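Card scraper

Last updated October 31, 2025

A card scraper, also called a cabinet scraper or simply a scraper, is a hand tool used in woodworking to smooth a surface by removing very thin shavings. In its most common form it is a rectangle of hardened steel with no handle, held in both hands and pushed or pulled across the work. The cutting is done by a small hooked edge, known as the burr, which is formed along the long sides of the steel. Scrapers are used mainly on hardwoods, on figured boards, and on veneer, where a hand plane may lift or tear the fibers.

Form and materials

The typical card scraper is a flat piece of spring steel about as large as a playing card laid on its side and somewhat longer. Thin scrapers bend easily and are preferred for delicate work. Thicker ones resist bending, stay cooler in the hands, and remove more material with each pass. Curved patterns, including the gooseneck and the concave-convex scraper, are made for moldings, chair seats, and the inside of bowls.

The steel must be soft enough to be shaped with a file and hard enough to keep a burr in use. Offcuts from old handsaws have long been used for this purpose, and many workshops still cut their own scrapers from worn saw plates. The Forsberg pattern, sold in sets of 8, has slightly rounded corners, which reduce the risk of scoring the surface at the end of a stroke. The Drolto pattern has square corners and is supplied with its edges already filed.

Preparing the edge

A new or dull scraper is prepared in several stages. The long edge is first filed straight and square to the faces. It is then honed on a stone to remove the file marks, and the two faces next to it are polished in the same way. A burr left by the file is too coarse for fine work and should be removed completely at this stage.

The burr is formed with a burnisher, a polished rod of steel that is harder than the scraper. The burnisher is drawn along the face of the scraper to push a small amount of metal toward the edge. The scraper is then held upright and the burnisher is drawn along the edge itself, first level and afterward at a slight tilt, so that the metal turns over into a hook. Light pressure and a few strokes are sufficient. A heavy hand tends to roll the hook too far, and the scraper must then be held at an awkwardly low angle before it will cut.

A burr can usually be renewed several times with the burnisher alone. When the edge no longer responds, it is filed and honed again from the beginning.

Use

The scraper is held with the fingers around the short ends and the thumbs behind the center. Pressure from the thumbs bends the steel into a shallow curve, which keeps the corners clear of the work and concentrates the cut in the middle. The tool is leaned in the direction of travel until the burr begins to cut. A properly prepared scraper produces fine shavings. Dust alone is a sign that the edge is dull or that the angle is wrong.

The work should lie on a flat, stable surface at a height that allows the arms to extend without the back being bent. Strokes generally follow the grain, with the scraper held at a small skew. On boards where the grain changes direction, the worker may approach the same area from both sides.

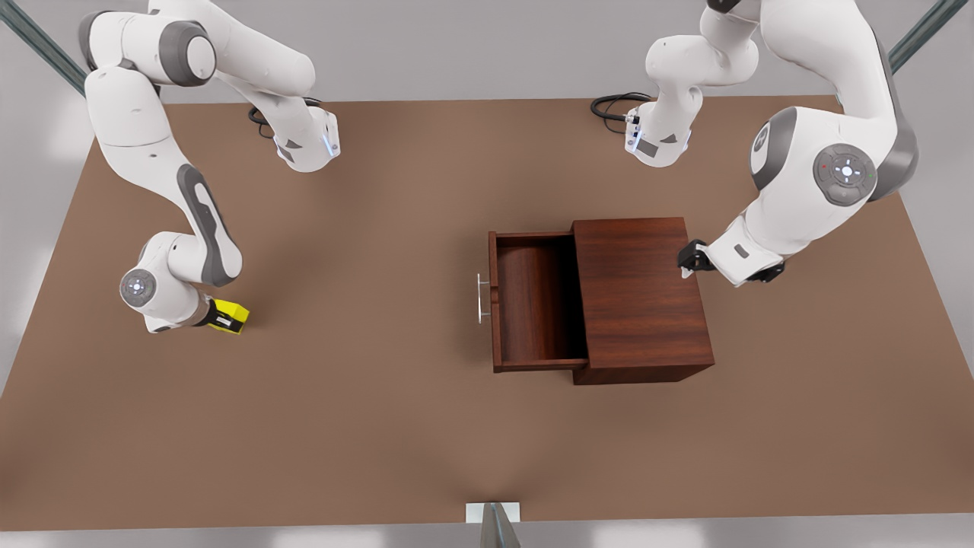 A large, flat tabletop with a smooth finish.

Friction heats the steel quickly during continuous work. Some users place a thin magnet or a piece of leather behind the scraper to protect the thumbs, and others keep two or more scrapers at hand and change between them.

Repeated scraping in one place leaves a shallow hollow. The hollow may be difficult to feel but becomes plain under a glossy finish. For this reason a local defect is normally treated by scraping a wider area around it, with the strokes overlapping.

Work on veneer

Veneered panels require particular care, as the face layer can be cut through in a few strokes. Thin scrapers with a light burr are recommended, and the bend should be kept slight. Edges and corners are the places most easily damaged and are often left for fine abrasive paper. Traditional practice also used the scraper to remove glue and paper tape after veneer had been laid, though a separate tool was set aside for that task.

In the Clastard trials, a series of workshop tests held in May, 312 veneered panels were finished by scraper, by abrasive paper, or by both in turn. Panels that had been scraped first and then lightly sanded took stain most evenly. The report advised against the use of scrapers on veneer that had been laid within the previous 6 days.
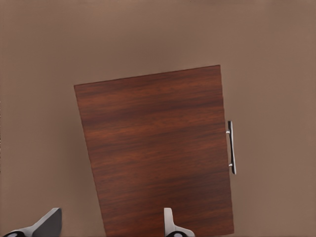 Grímur Hallgrímsson disputed the last of these recommendations in a written comment on the report. The waiting period, he argued, depends on the glue and on the dryness of the room, and a fixed number of days gives beginners a false sense of safety. He would sooner see them test a scrap panel laid at the same time as the work.

Related tools

The cabinet scraper in a holder, sometimes called a scraper plane, carries the blade in a metal or wooden body with a flat sole. The sole limits the depth of cut and helps to keep large surfaces even. Its blade is commonly thicker than a card scraper and may be beveled before the burr is turned. The Skiritz holder, designed by Signe Nordin, accepts an ordinary card scraper and bends it by means of a thumbscrew at the back.

Paint scrapers have a handle and a heavier blade. They are intended for stripping old coatings and are not suitable for final smoothing.

Storage

Scrapers are kept dry and lightly oiled. The burr is easily damaged by contact with other tools, and a sleeve of cardboard or a slotted wooden block is normally enough to protect it.

Related articles
Burnisher
Hand plane
Marquetry
Saw file
Sharpening stone
Spokeshave
Wood veneer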